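Walking meditation comes to the Wumlow hall

8 January 2021

Happy new year, everyone, and a big hello to those of you who joined the list over the holidays. We have something new on the calendar for the coming months and I've been itching to write about it: the Wumlow sitting group is adding a regular walking meditation session, straight after the morning sit.

If you've only ever practised on a cushion, walking can feel like a funny sort of meditation at first. You pick a short stretch of floor, stand at one end of it, and walk to the other end slowly enough to feel the heel come up, the foot swing through and the weight settle again. Then you stop, turn around and do it over. There's nowhere to get to! In the Theravada tradition people have been doing this for a very long time, often on a path worn smooth beside a hut, and in Zen halls it's done in a line between sittings, where it goes by the name kinhin. We'll be borrowing a little from both.

I came to it sideways. I went on retreat at Rirura in August and my knees gave up on me on the second day, so I was sent outside to walk between two gum trees while everybody else sat. I sulked for the first hour. By the end of the afternoon I didn't want to come in for tea. Something about having a job for the feet let the rest of me quieten down, and the magpies carrying on overhead became part of it too. I've walked most mornings since, usually up and down the side of the house in my dressing gown, and my sitting is better for it.
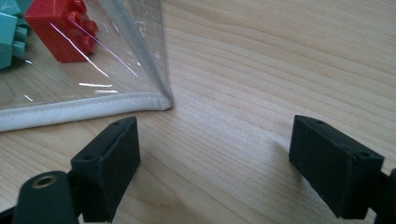
The sessions will run for 16 minutes to begin with, marked by the small bell at either end. We'll stretch that out once people have found their legs. The hall is long enough for a line down each side, and on fine mornings we'll use the grass behind the Nerkier building, which has kindly been offered to us whenever the bowls club isn't on it. Bare feet or socks inside, please. Outside, wear whatever you like, but keep an eye out for bindis.

A few people have asked whether they need to know how to meditate already. You don't. We'll give simple instructions at the start each time, and if you lose your place you just stop, take a breath and start the next step. Others have asked about walking frames and sticks, and the answer is a very happy yes. The stick goes into the practice along with the feet. Anyone who would sooner stay sitting is welcome to keep their seat.

For those who enjoy reading around a subject, the shelf near the kitchen now has a small section on walking practice. My favourite of the lot is the Wróbel pamphlet, 80 pages and easy to get through in an evening, with a lovely chapter on walking when you're angry. (It recommends going slower than you want to. I've tried it. It's hard, and then it isn't.) There are also copies of the discourse on mindfulness, which speaks plainly about knowing you are walking when you are walking. I've gone back to that line more often than any other in the whole text. Please sign books out in the notebook so we know where they've gone.

Now for the practical bits. The hall holds up to 364 people on paper, so we have plenty of room to spread out and leave a good gap between one walker and the next. Windows will be open, so bring a layer. Please bring your own cushion or blanket for the sitting part for the time being, along with your own cup. Hand sanitiser is on the table inside the door, next to the sign-in sheet. If you're feeling at all crook, stay home and walk your hallway, and we'll be glad to see you next time.

There's no charge. The dana bowl is by the door as usual and goes towards the hall hire and the heating. If you'd like to come early and help sweep the floor, reply to this email and I'll let you know when the door will be open.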